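4. 개방형 용기 내면의 마모 흔적: 관찰과 기록

그림 1. 회색 개방형 용기의 내면. 바닥의 긁힘과 백색 패널 하부의 적갈색 흔적.

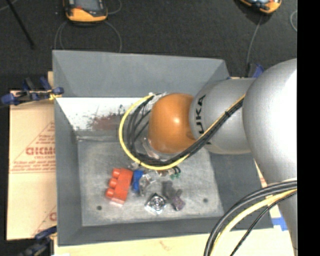 반복 사용되는 보관 용기의 노후를 판정하는 기준은 대개 파손 여부에 맞추어져 있으며, 내면의 표면 상태는 정기 점검표에서 별도의 항목으로 다루어지지 않는 경우가 많다. 본 절에서는 Rurnwood 물류 거점에서 사용 중인 개방형 용기를 대상으로 내면의 마모 흔적을 구역별로 기록한 결과를 보고한다. 조사 대상은 22개 용기이며, 기록된 흔적은 모두 277건이다. 여기서 흔적이란 긁힘, 쓸림, 변색, 점상 손상을 포괄하는 용어로 사용하며, 표면의 연속성이 끊어진 균열과 결손은 파손으로 분류하여 제외하였다. 그림 1의 용기는 바닥과 벽면의 상태가 같은 용기 안에서도 뚜렷이 다를 수 있음을 보여 준다. 바닥은 옅은 쓸림과 뿌옇게 번진 긁힘으로 덮여 있는 반면 후면의 넓은 벽은 매끄러운 상태이고, 그 아래 백색 패널의 하부에는 적갈색으로 쓸린 부분과 그 주위의 작고 어두운 점, 가는 긁힘이 나타난다. 이러한 차이를 하나의 등급으로 합산하면 구역별 정보가 소실되므로, 본 조사에서는 용기 전체에 대한 종합 등급을 부여하지 않았다.

4.1 구역의 구분

용기 내면은 바닥, 벽면, 턱, 부착면의 네 구역으로 구분하였다. 바닥은 적재물의 하중을 직접 받는 평탄한 면으로 정의하였다. 벽면은 바닥의 가장자리에서 상부 개구부까지 이어지는 경사면 또는 수직면을 가리키며, 방향에 따라 전면, 후면, 좌측, 우측으로 세분하였다. 턱은 두 면 사이에 놓인 좁은 수평부이다. 부착면은 용기 본체와 색이나 표면 처리가 구별되는 패널 및 판재를 이른다.

턱을 독립된 구역으로 둔 것은 예비 조사의 결과에 따른 것이다. 당초의 기록지에는 턱이 벽면에 포함되어 있었으나, 조사자에 따라 같은 부위를 바닥으로 기재하기도 하고 벽면으로 기재하기도 하여 기록의 일관성이 확보되지 않았다. 그림 1에서 백색 패널과 바닥을 가르는 좁은 회색 부분이 이에 해당한다. 면적으로는 작은 부위이나, 바닥의 흔적이 끝나는 지점과 패널의 흔적이 시작되는 지점을 분리하여 기재하기 위해서는 별도의 명칭이 필요하였다.

바닥의 작은 원형 구멍은 흔적의 집계에 포함하지 않았다. 구멍이 설계 단계에서 마련된 것인지 사용 중에 생긴 것인지는 육안만으로 판정하기 어려우며, 해당 제원이 확보된 용기에 한하여 비고란에 위치를 기재하였다. 다만 구멍의 테두리를 따라 형성된 긁힘은 바닥의 흔적으로 기록하였다.

4.2 기록 절차

현장 기록은 8월에 시작하여 2021년 9월 9일에 종료하였다. 기록은 조사자 2인이 독립적으로 수행하였으며, 각 조사자는 상대의 기록지를 열람하지 않은 상태에서 동일한 용기를 관찰하였다. 조사 순서는 용기의 보관 위치에 따라 정하였고, 사용 연한이나 취급 품목은 기록이 완료된 후에 대조하였다. 사용 연한을 미리 알고 있는 조사자가 오래된 용기에서 흔적을 더 적극적으로 찾는 경향을 배제하기 위한 조치이다.

바닥의 흔적은 200칸으로 나눈 격자 도면 위에 표시하였다. 한 흔적이 여러 칸에 걸치는 경우에는 해당하는 칸을 모두 표시하되 건수는 1건으로 처리하였다. 뿌옇게 번진 긁힘과 같이 경계가 불분명한 흔적은 외곽선을 점선으로 그렸다. 벽면과 부착면에는 격자를 적용하지 않고, 상부와 하부를 나누어 위치를 서술하는 방식을 택하였다. 경사진 벽면에 평면 격자를 대응시키면 상단으로 갈수록 위치의 오차가 커지기 때문이다.

기록 항목은 흔적의 유형, 방향, 색, 경계의 선명도, 손끝으로 느껴지는 요철의 유무로 구성하였다. 요철의 확인은 세척 담당 업체인 Öztürkmen의 세척 공정을 거친 용기에 대해서만 실시하였다. 입력에는 거점의 자산 관리 체계인 Muvent를 사용하였으나, 이 체계의 표준 양식에는 색과 경계의 선명도를 기재할 항목이 없어 자유 서술란을 이용하였다. 이에 따라 두 항목은 조사 종료 후 수작업으로 부호화하였으며, 부호화 과정에서 표현이 모호한 기록은 '판정 유보'로 남겼다.

4.3 유형별 소견

가장 빈번하게 기록된 유형은 바닥의 옅은 쓸림이었다. 이 유형은 개별 선의 구분이 어렵고 여러 방향의 흔적이 겹쳐 있어 발생 시점의 선후를 판단할 수 없다. 긁힘의 폭과 방향이 일정한 경우에는 적재물의 모서리가 한 방향으로 끌린 결과로 해석할 여지가 있으나, 뿌옇게 번진 형태에 대해서는 동일한 해석을 적용하지 않았다. 조사자 간의 불일치 또한 이 유형에서 두드러졌으며, 불일치의 대부분은 인접한 흔적을 하나로 볼 것인지 나누어 볼 것인지에 관한 것이었다.

벽면의 흔적은 하부에 집중되는 경향을 보였다. 상부의 흔적은 대체로 짧고 경계가 선명하였으며, 개구부 가장자리에서 시작하여 아래로 이어지는 사례가 있었다. 좌우 벽면을 비교하였을 때 한쪽에 흔적이 치우친 용기가 있었으나, 작업자가 접근하는 방향에 관한 자료가 확보되지 않아 작업 방향과의 관련성은 검토하지 못하였다.

부착면의 흔적은 건수가 적은 대신 식별이 용이하였다. 밝은 색의 패널에서는 작은 점상 손상도 주변과 뚜렷하게 대비되므로, 같은 크기의 흔적이라도 회색 바닥에서보다 기록될 가능성이 높다. 따라서 부착면과 바닥의 건수를 직접 비교하는 것은 적절하지 않다. 적갈색 변색에 대해서는 원인을 특정하지 않았다. 외부 물질의 전이, 표면층의 박리, 하부층의 노출이 모두 유사한 색으로 나타날 수 있고, 본 조사에는 성분 분석이 포함되지 않았다. 기록지에는 색과 범위만을 기재하였으며, '녹' 또는 '오염'과 같이 원인을 전제하는 용어의 사용은 제한하였다.

턱에서는 흔적이 거의 기록되지 않은 용기와 전 구간에 걸쳐 기록된 용기가 함께 확인되었다. 폭이 좁은 부위의 특성상 하나의 긴 흔적과 연속된 짧은 흔적을 구별하기가 어려웠으며, 이 구역의 건수는 참고 자료로만 활용할 것을 권고한다.

4.4 용기 계열 간의 비교 가능성

조사 대상에는 Skolliline 계열의 용기와 계열 표시가 확인되지 않는 용기가 혼재하였다. 전자는 납품 기록이 남아 있어 사용 연한을 산정할 수 있었으나, 후자는 입고 시점이 불분명하여 연한에 따른 비교에서 제외하였다. 두 집단의 벽면 경사와 바닥 형상이 동일하지 않으므로 흔적의 밀도를 단순히 대비하는 것도 제한적이다. 벽이 바깥으로 벌어진 형태에서는 적재물이 벽의 하부에 먼저 닿을 가능성이 있으며, 수직에 가까운 벽에서는 접촉 높이가 적재물의 형상에 더 크게 좌우될 것으로 예상된다. 이 점은 형상을 통제한 별도의 시험을 통하여 검증되어야 한다.

조명 조건 역시 비교 가능성에 영향을 미쳤다. 매끄러운 면에서는 관찰 각도에 따라 가는 긁힘이 나타나거나 사라졌으며, 경사면은 바닥보다 어둡게 보여 흔적의 누락이 우려되었다. 조사 도중 휴대용 보조 조명을 도입하였으나, 도입 이전에 기록한 용기에 대한 재조사는 일정상 일부에 그쳤다. 재조사가 이루어진 용기에서는 벽면의 기록이 추가된 사례가 있었고 바닥의 기록은 변동이 적었다.

4.5 점검표 개정에 대한 시사

현행 점검표의 '내면 이상 유무' 항목은 바닥, 벽면, 턱, 부착면으로 분리하여 기재하는 것이 타당하다. 바닥의 옅은 쓸림은 조사한 용기 전반에서 확인되므로 그 존재만으로 교체 사유로 삼기 어렵다. 점검자가 기재하여야 할 사항은 직전 점검 이후의 변화이며, 이를 위하여 최초 사용 시점의 내면 상태를 도면으로 보존할 필요가 있다. 부착면의 변색은 범위의 확대 여부를 중심으로 추적하고, 요철이 동반되는 경우에는 적재물의 표면에 미치는 영향을 함께 확인하도록 한다.

세척 공정과의 연계도 검토 대상이다. 세척 직후의 용기에서만 요철을 확인한 본 조사의 방식은 점검 일정을 세척 일정에 종속시키는 한계가 있다. 거점의 운영 부서와 협의한 결과, 차기 조사에서는 세척 전후의 기록을 짝지어 수집하고 세척으로 제거되는 흔적과 잔존하는 흔적을 구분하기로 하였다. 구분 기준의 초안은 부록의 기록지 양식에 수록하였으며, 격자 도면의 칸 번호 부여 방식은 본 조사의 것을 유지한다.

공유 22 | 댓글 2
문의: Rurnwood 물류 거점 자료 담당 | 저작권자의 허락 없는 전재 및 재배포를 금합니다. | 맨 위로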